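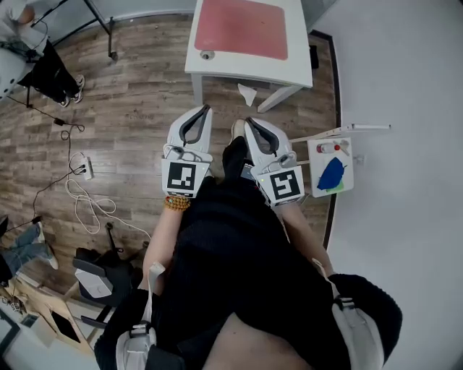 Mending clothes at home: notes for my talk
Odden library evening, November 2022
Speaker: Marlene Brandes

Start. Good evening, thank Refilwe for the room and the tea. Say my name slowly. I learned to sew from my aunt in another language, so if I use a wrong word for a stitch, please correct me. I will not be offended.

Ask first: who has a jumper at home with a hole in it? Wait for hands. Who has already decided to throw it away? Wait again.

Part one, knitwear. Most holes in knitted tops begin at the elbow, the cuff or the side seam. The elbow is worn by tables. The cuff is worn by bracelets and watches, and I see this very often on fine black knit, where each pulled loop shows the skin under it. Do not cut the loop. Pull it to the wrong side with a thin crochet hook and stretch the fabric a little in both directions.

Show the grey sample. Pass it round, and ask for it back (last time in Taluvari I lost one).

Part two, darning. Use a wool as thick as the wool of the garment, or thinner. Begin well outside the hole, where the fabric is still strong. Go up and down first, then across, over one and under one. Leave small loops at the turns, for wool shrinks in the wash. Dumisani asked me in Cele if a wooden mushroom is necessary. No. An orange is good, or a light bulb.

Pause here for water. I speak too fast in this part.

Part three, hems. Jumpers that have become too short. This happens when people dry them flat but do not pull them back to their length. You can add a band from an old jumper of 84 cm around, if your own is near to that. Pin it at the side seams first, then the middle of the front and back. The seam must stretch, so use a zigzag stitch or a loose backstitch by hand.

If there is time: the story of Siyabonga's school cardigan, mended 6 times, with 2 colours of wool. Keep it short.

Practice, 20 minutes. Everybody takes one square and one blunt needle. Scissors stay on my table. Left-handed people sit at the window side, and Sibusiso will help them.

Questions I must expect: moths (freezer, in a closed bag), felted wool (cannot be turned back), where to buy darning wool (the market in Tresis, or old jumpers from charity shops).

Close. The next evening is in December and will be about buttons and zips. Collect the needles.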